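Lista de revisión antes de arrancar el nodo de plegado — versión de junio, con mis comentarios

Esto empezó como la lista pelada que heredamos de Detlef Görtz y le he ido colgando notas cada vez que algo me mordía. La sigo de arriba abajo antes de cada tanda, con la máquina delante y el café lejos del teclado. Si marcas una casilla sin haberla mirado, me entero por los logs (y Diễm Vũ también, que los lee todos).

Leyenda: `[x]` conforme, `[~]` conforme con reparos, `[ ]` pendiente.

## 1. Paradas y límites

- [x] **Parada de emergencia por software y por pulsador.** Las dos, por separado. La de software la pruebo con el planificador en marcha, porque en reposo siempre queda preciosa.
- [x] **Watchdog del controlador a 300 ms.** Detlef lo tenía más largo y yo lo bajé. Si el nodo de percepción se queda pensando, prefiero que las pinzas se paren a que sigan con la última consigna. Se mata el proceso a mano y se mira que salte.
- [~] **Límite de fuerza de tirón en las dos pinzas.** El valor se carga bien, pero solo al arrancar. Si cambias el fichero en caliente no se entera nadie, ni siquiera el propio controlador. Tài Nghiêm tiene el arreglo en una rama, y hasta que entre hay que reiniciar. ¡Reiniciar de verdad, no recargar la interfaz!
- [x] **Zona prohibida detrás de la superficie de trabajo.** La pared entra en el mapa de colisiones como plano, con su margen. Ojo si mueves la superficie: el plano no se mueve solo.
- [x] **Retorno a postura segura.** Primero abre, luego sube, luego retrocede. En la versión vieja subía antes de abrir y se llevaba la prenda puesta.

## 2. Versiones y configuración

- [x] Planificador Dungate en la etiqueta 213. La anterior tiene el fallo de los agarres cruzados y no se usa ni para demos.
- [x] Percepción Bindmont con los pesos de tela, no los de objetos rígidos. Parece una tontería, ya, pero se cargan por nombre de carpeta y las dos carpetas se parecen demasiado. Soudabeh Mohammadi propuso comprobar el hash al inicio y desde entonces duermo mejor.
- [x] Sin cambios locales pendientes en el repositorio. Si los hay, se guardan en una rama con tu nombre. Una rama que se llama `prueba_final_buena` no me dice nada.
- [~] Relojes sincronizados entre los equipos. Hoy bien, pero he visto deriva después de una suspensión larga, así que lo repito a media tarde.
- [ ] Rotación de logs. Sigue sin hacerse. Es mía, lo sé.

## 3. Calibración

- [x] **Cámara de cabeza respecto a las pinzas.** Se lanza la rutina corta y se mira el residuo. Si sale alto, la larga, y paciencia.
- [x] **Apertura y cierre de cada pinza.** Comparo lo que dice el encoder con lo que veo. Las dos pinzas se calibran aunque solo vayas a usar una, que luego llega alguien detrás y usa las dos.
- [x] **Cero de fuerza sin carga.** Con las pinzas abiertas y sin tocar nada. Una vez lo hice con una toalla enganchada y estuve la mañana entera persiguiendo un fantasma en el filtro.
- [~] **Exposición fija.** El modo automático se apaga desde la configuración, pero al reconectar la cámara vuelve a encenderse. Hay que mirar el valor después de cada reconexión. Lo he puesto en rojo en la interfaz para que moleste.

## 4. Percepción de la prenda

Esta sección era de una sola línea («la máscara se ve bien») y a mí eso me parecía poquísimo.

- [x] **La máscara separa prenda y fondo.** El azul grisáceo sobre verde salvia es de los contrastes flojos y por eso lo quiero en la batería de pruebas. Si solo probamos blanco sobre negro acertamos siempre y aprendemos poco.
- [x] **Confianza mínima del cuello al 88 %.** Por debajo, el planificador no debe proponer pliegue ninguno y tiene que pedir otra mirada. Compruebo que lo pida y que no se quede en bucle pidiéndola.
- [~] **Mangas dobladas sobre el cuerpo.** El modelo de Bindmont tiende a fundir la manga con el torso cuando las dos capas son del mismo color. Hay que mirar el canal de bordes además de la máscara. Thư Võ está reetiquetando casos así y dice que va por la parte aburrida (la compadezco, yo hice las toallas).
- [x] **Manchas oscuras e hilos sueltos.** No deben generar puntos de agarre. Una pelusa clara sobre tela oscura es un cebo estupendo para el detector de esquinas, así que el filtro de tamaño va activado siempre.
- [x] **Objetos del entorno fuera de la máscara.** Lo que asome por los lados tiene que salir como fondo u obstáculo, nunca como prenda.

## 5. Agarre y planificación

- [x] **Los dos puntos de agarre caen en el mismo borde.** Para el pliegue desde el bajo, el planificador debe devolver los extremos del dobladillo. Si devuelve uno en el bajo y otro en la manga, se rechaza el plan y se guarda el volcado.
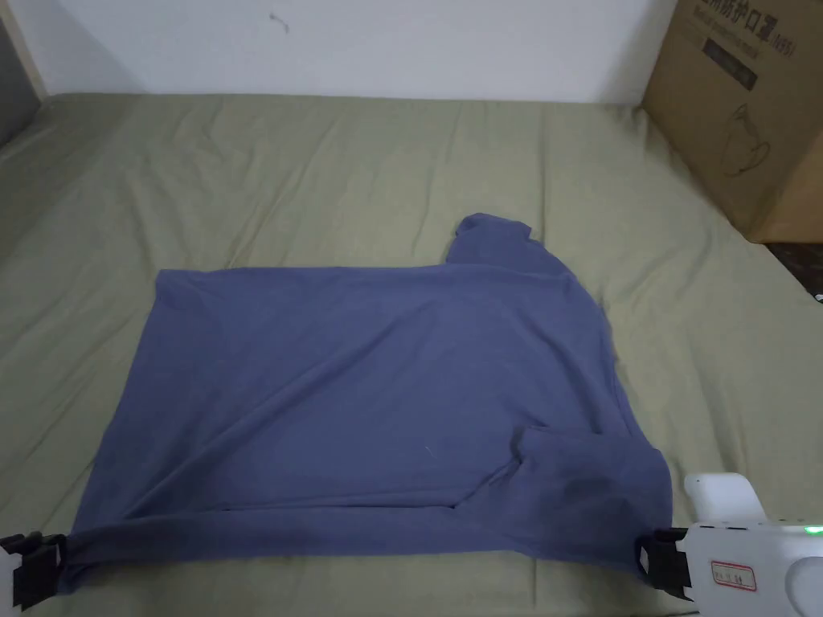 - [~] **Bajo enrollado.** Es mi manía de este mes. Cuando el dobladillo se retuerce y hace rollo, la pinza cierra sobre más grosor del previsto y el estimador lo interpreta como «agarre firme de una capa». El agarre aguanta, pero el modelo de tela arranca con una geometría que no es la real y el pliegue simulado sale más limpio que el de verdad. De momento acepto el plan con la velocidad reducida y anoto el caso. Lo que quiero es que el grosor medido entre como variable en Dungate y deje de ser una constante que alguien escribió a ojo.
- [x] **Cuello amontonado.** Si la zona del cuello sobresale, el planificador tiene que tratarla como volumen y pasar por encima con margen. Miro la trayectoria en el visor antes de dar permiso, girando la vista, que desde arriba todas parecen buenas.
- [x] **Sincronía entre las 2 pinzas.** Las consignas salen con la misma marca de tiempo. Si una se retrasa, la tela se tensa en diagonal y lo notas en la gráfica de fuerza antes que en la prenda.
- [ ] **Replanificación a mitad de pliegue.** No aprobada. Funciona en simulación y yo no la habilito con tela hasta que Tài me enseñe qué pasa cuando la máscara desaparece un par de fotogramas. El parámetro se queda en `false`, por favor, aunque te tiente.

## 6. Registro y cierre

- [x] Grabación activa antes del primer movimiento. Se comprueba que el fichero crece, que el icono de grabar ya me ha engañado.
- [x] Etiqueta de prenda y de superficie rellenada en Getirness. En texto sencillo: «camisa manga larga, sábana verde». Ni poesía ni códigos secretos.
- [~] Subida al servidor Dương. Va lenta con ficheros de más de 300 MB y a veces se corta sin avisar. Comparo tamaños al terminar y borro la copia local solo después.
- [x] Pinzas abiertas y brazos en postura segura antes de cerrar el controlador.

## Pendientes que arrastro

1. Carga en caliente del límite de fuerza (Tài).
2. Grosor del borde como entrada del planificador (yo, con ayuda de Soudabeh si le queda hueco).
3. Más mangas dobladas en el conjunto de validación (Thư).
4. La dichosa rotación de logs — yo otra vez.

Si cambias algo de esta lista, pon tus iniciales al lado y deja mi comentario aunque no estés de acuerdo. Detlef sigue discutiéndome lo del watchdog en los márgenes, y la conversación va ya por la segunda página.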